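本数据卡对应 Kimeto 工单语料的第二版，更新于2018年11月19日。第一版的说明文件已作废，字段名有改动，旧脚本不能直接读新文件。

# Kimeto：旧台式机翻新工单语料

## 内容

Kimeto 收录旧办公台式机在翻新过程中留下的中文工单文本。每条工单对应一台机器的一次进站，包括收货备注、故障描述、处理过程和出站结论。共 3000 条，全部为纯文本，不含语音转写。

工单来自两家翻新作坊，在数据中记作 Fasteo 和 Carrasco。两家的书写习惯差别很大。Fasteo 的备注偏短，常常只有部件名加一个动词，例如“内存重插”“电源换”。Carrasco 的备注是完整的句子，会写明先试了什么、后试了什么，偶尔夹带和客户沟通的内容。做文本分类时建议按来源分层抽样，否则模型很容易学到来源，学不到故障类型。

Carrasco 那部分工单原先写在纸质登记本上，后来才录入表格。录入时保留了原来的错别字和缩写，比如“主版”“风善”，没有更正。标点也保持原样，一条里中英文逗号混用的情况很多。

## 文件结构

```
kimeto/
 tickets.csv 主表
 parts.csv 部件词表
 splits/ 训练、验证、测试划分
 notes/ 标注说明
 LICENSE.txt
```

主表使用 UTF-8 编码，不带 BOM，逗号分隔，文本字段加双引号。用表格软件直接打开时中文可能显示为乱码，请用导入功能并手动指定编码。

| 字段 | 类型 | 说明 |
|---|---|---|
| ticket_id | 字符串 | 工单编号，已重新编排，与原始编号无对应关系 |
| source | 字符串 | fasteo 或 carrasco |
| intake | 文本 | 收货备注 |
| symptom | 文本 | 故障描述 |
| action | 文本 | 处理过程，可为空 |
| outcome | 字符串 | 出站结论，取值见下文 |
| fault_type | 字符串 | 人工标注的故障类型 |
| part_refs | 字符串 | 涉及的部件，多个值用分号隔开 |

`action` 为空有两种情况：一是机器直接报废，没有做处理；二是当班的人没写。两者在原始记录里分不开，本版也没有尝试区分。

## 故障类型

`fault_type` 共 10 类：供电、内存、处理器及插座、主板其他、存储、显示、散热、接口、固件、无故障。一条工单只标一个主类型。如果文本里提到多个问题，取导致机器无法出站的那一个；无法判断时取文中最先出现的。

“处理器及插座”单独成类，原因是两家作坊都把它当作拆机后的固定检查项，相关文字很多，写法也比较统一。触点弯曲、扣具变形、处理器型号与主板不匹配，都归在这一类。硅脂干结归散热。
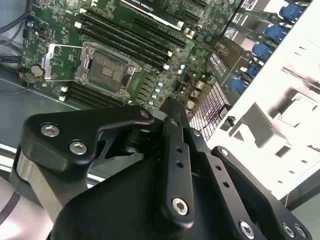
内存类的边界稍微麻烦一些。“重插后点亮”标内存；“换槽后点亮”也标内存，但 `part_refs` 里要同时写上内存条和主板，给后面想重新归类的人留下线索。如果文中写明某个插槽换了几根内存都不认，标主板其他。

“无故障”指检测后没有发现问题，只做了清灰或重装系统。Fasteo 的这类工单里常见“正常”两个字，没有任何其他内容。我们保留了这些条目，训练时可以按长度过滤。

## 出站结论

`outcome` 有四个取值：

- `resale`：可再次出售
- `donor`：拆件，留作备件
- `scrap`：报废
- `hold`：搁置，等待部件或客户答复

`hold` 不是最终状态。同一台机器之后可能再次进站，并产生新的工单，但两条工单之间的关联在去标识处理时已经去掉了。需要研究维修周期的话，这份数据不合适。

## 标注过程

标注分两轮。第一轮由两人各自独立标注，第二轮对不一致的条目讨论定稿。标注工具用的是 Flollov 的表格界面，快捷键配置放在 `notes/` 里，换别的工具也可以，对结果没有影响。

正式标注之前抽了 200 条试标，用来修订标注说明。试标条目后来也按新说明重新标过，并入主表，没有单独的标记。

定稿时仍有争议的条目共 152 条，清单在 `notes/disputed.txt`，一行一个编号。争议主要出在两处：供电与主板其他之间，以及显示与主板其他之间。前者多半是因为原文只写“不通电”，没写换过电源没有。后者多见于带独立显卡的机器，原文说“无显示”，却没有交代接的是哪个输出口。

## 术语

部件词表 `parts.csv` 把各种写法对应到一个统一名称。“内存”“内存条”“条子”对应 `memory`；“显卡”“独显”对应 `gpu`；“集显”对应 `igpu`。“板子”一词没有收进词表，在 Fasteo 的工单里它指主板，在 Carrasco 的工单里有时指硬盘电路板。

同一个“扣具”，有人用来指处理器插座上的金属压框，也有人用来指散热器的固定架。词表里给了两个条目，`part_refs` 按上下文选填。上下文不够时填 `unknown`。

机型信息只保留到“塔式”“小机箱”“一体机”三档，具体型号从文本中删除，替换为 `[型号]`。品牌名如果出现在句子里，也一并替换为 `[品牌]`。

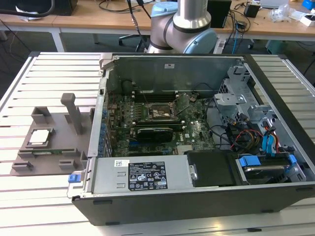 有使用者来信指出，删掉型号以后，不少固件类工单已经读不通了，比如“[型号]刷[型号]的固件，能开机但风扇全速”，看不出究竟是刷错了，还是同系列通用。来信还建议至少用编号区分同一句里的不同型号。

这个意见会在下一版采纳，占位符改为 `[型号1]`、`[型号2]`，编号只在单条工单内有效。品牌占位符同样处理。现有的 `[型号]` 在本版中保持不变，已经按它写好分词规则的可以继续用。

## 划分

训练、验证、测试三个文件里只有编号，需要自行与主表连接。划分时按来源和故障类型分层，固件和接口两类条目偏少，测试集上的单类指标波动会比较大，报告结果时请附上每类的条目数。

争议条目没有从测试集中剔除。想剔除的话，用 `disputed.txt` 过滤即可，但请在结果里写明。

## 已知问题

- Carrasco 的部分收货备注被录进了故障描述字段，发现的已改回，可能还有漏网的。
- 少数处理过程里有重复粘贴的句子，未去重。
- `part_refs` 的先后顺序没有意义，不代表更换或检查的次序。
- 原文中的“同上”没有展开。重新编号后，“上”指的是哪一条已无法确定，建议整条忽略。

## 隐私

客户姓名、电话、地址、单位名称均已删除。硬盘处理记录里提到的文件夹名也已删除，即使看上去没有指向性。如果仍发现可识别的信息，请提交问题单，只写工单编号，不要把原文贴出来。

## 许可

标注、词表和划分文件可自由使用和修改，须注明 Kimeto。工单原文限于研究用途，不得用于评价两家作坊的维修质量，也不得单独转售。

## 后续

下一版计划在12月整理，内容包括上面说的占位符编号，以及对供电类争议条目的复核。字段名不再变动。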